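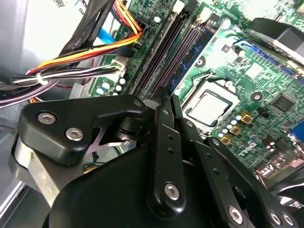

I was told the memory cell would run all week without me touching it. I've had it for 4 months and I have yet to see that week.

The seller, Dovier, likes the phrase "set and forget." What I forget is how many times I've re-taught the same pick point. The log says 2,347 insert attempts so far, and I stopped trusting its success column in October, when it gave itself full marks for a stick that was sitting in the slot at a slant.

Setup goes like this now. I loosen the tray, push it up against the stop, tighten it again, then jog the arm by hand to the first holder. If the fingers come down clean I go on to the board. If they don't, I check the screws on the finger linkages before I change any numbers. Traian Moldovan changed the numbers first once and we lost an afternoon to a screw that needed a quarter turn. 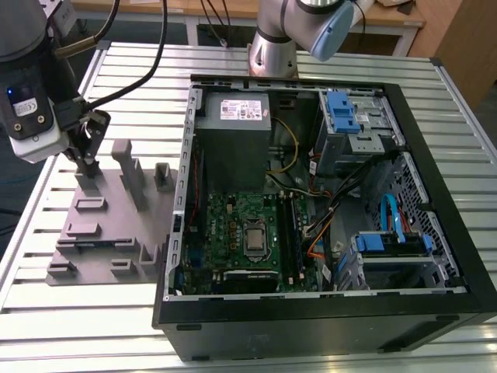

Fixtures are where I spend most of my time, and the manual gives them half a page. It says to "place the product in the work area," which is fine if your product is a brick. Mine is a PC case on its side, on slats, and a case can slide. The tray stands right next to it with all its holders, so one bump moves both and then every point I taught is a little bit wrong. I leave the processor bare with no cooler on it while I teach, to give the wrist room. Cables are worse – they never lie the same way twice, and the vision add-on (Floltum, $3,100, not my idea) has not convinced me it knows a wire from a latch.

I do think the arm itself is good. It repeats very well. It will repeat your mistake very well too, so I run the insert at crawl speed after any change, with my hand on the stop button.

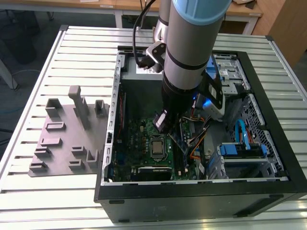
Yvette Lavoie wrote to say I'm being unfair, and that her cell at Drendirell has held its points since she pinned the tray down with dowels and quit relying on clamps. She also re-checks only two points, the first holder and the slot, and leaves the rest alone unless one of those is off.

Fine, I'll try the dowels. I'm less sure about checking only two points. I've ordered the pins from Gumede and I'll drill the plate once they get here.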